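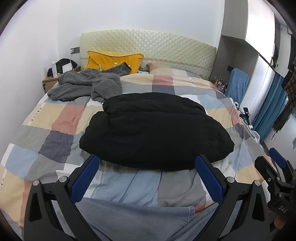 Pads, pivots and the long war with fluff

Since June I have had more to do with a pair of hand-held grippers than with most of my relatives, and I'd say the grippers need slightly more looking after. The job is folding clothes on a bed. You'd think the clothes would be the hard part. They are, on a good day. On a bad day it's a squeak.

I keep getting asked how I keep them running, mainly by Declan Kershaw, who has an identical pair in Skullton and treats them like garden shears. So this is for Declan, and for anyone else whose jaws have started closing like a cheap folding chair.

Pads first

The blue pads do all the touching, and they collect everything. A puffer jacket is kind to them. Fleece is not. An afternoon of fleece will fill that fine grid with grey felt, and after that the pads are about as grippy as a buttered spoon. I brush them along the texture with an old soft toothbrush, then across it, then wipe with a barely damp cloth and leave them open to dry while I make tea. No spirit, no kitchen spray. I tried kitchen spray once. The pads went shiny and smelt of lemons, and I spent the evening chasing a sleeve round the duvet.

I swap pads after 300 folds whether they look tired or not. Svatopluk Gajdoš says this is wasteful and that his have done far more. I have seen his folds.

The pivots

Wipe round the silver pins before you put anything on them. I once oiled first and made a very good grinding paste out of lint. One small drop of Karnex light oil per pin, on the end of a cocktail stick, work the jaw open and shut a few dozen times, wipe off whatever comes out. If you can see oil you have used too much, and your duvet cover will tell the world about it.

Then feel for side play. Hold the jaw half open and try to waggle the tip sideways. Mine had a definite clunk on the left by the end of the first month, which I ignored for a fortnight on the grounds that it might go away. It was a pin that had backed out a hair. Tightened, with a dab of threadlock, and it took less time than I'd spent pretending not to hear it.

Squaring up the jaws

With the jaws wide, the two pads should lean in towards each other at the same angle. If one arrives early it nudges the cloth along before the other gets hold of it. You may not notice on a cushion. You'll notice on a thick quilted sleeve, when the collar goes one way and the cuff stays where it was. 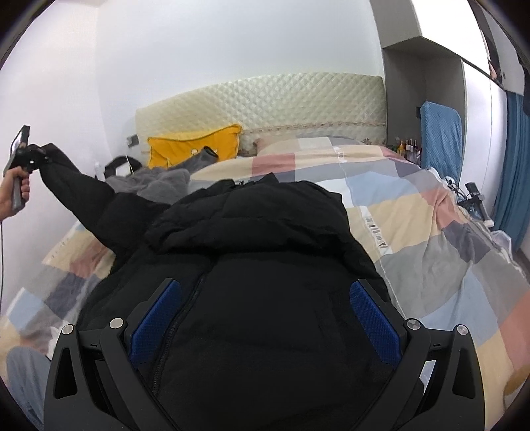 My check is a strip of thin card, 17 mm wide, held on end between the pads. Close slowly. If the card stays put, fine. If it walks, slacken the linkage screw on the side that got there first, give it a quarter turn, try again. Mawar Jugah taught me this over the phone in the time it takes to boil an egg, after I'd lost a whole morning to it with a steel rule and some bad language.

Do the card test after every pad change. New pads sit a touch proud until they've bedded in, and I go back to them after 48 folds and do it once more.

The camera end

Lens cloth, start of each session, and keep your oily thumb away from it. That is the entire procedure and I still forget. File 261 in my folder is a very atmospheric study of somebody folding a jacket in fog.

Lins, the little checking program I use, opens the jaws, closes them and draws a line of how far they travelled. A clean line is a smooth slope. A step in the slope is nearly always fluff in the linkage, so get the toothbrush back out before you start blaming the sensor. I blamed the sensor for a week and even wrote a stiff email to Radek Havlíček, who replied with a single word, which was "toothbrush".

Next job is the squeak in the right-hand one. It only does it when closing, and only when I'm trying to concentrate. If it's still there after the pin comes out for a proper clean, I'll be ringing Ciltwood for a new bushing and will report back with the price, and my feelings about the price.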